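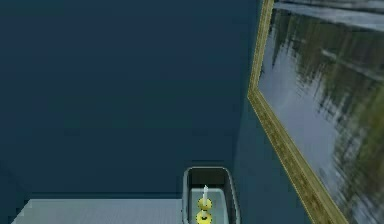 Attachment 1: simulated view, tray with two yellow discs on white peg.

Ticket 174, Oddale site
Opened: November 7, 2019
Raised by: Clotilde Bailly

The Ciltard cleaning robot will take over washroom rounds in May. Attendants will then plan routes in the simulator, and several have asked which door state they should record. 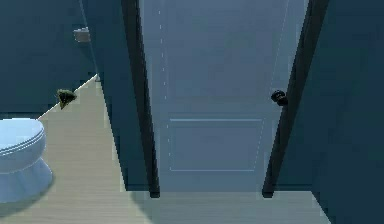
Attachment 2: simulated washroom, door closed.

Reply: Record the door as shown at the start of the route. Attendants keep their present grade. Status: open, training hours awaited from Lemaire.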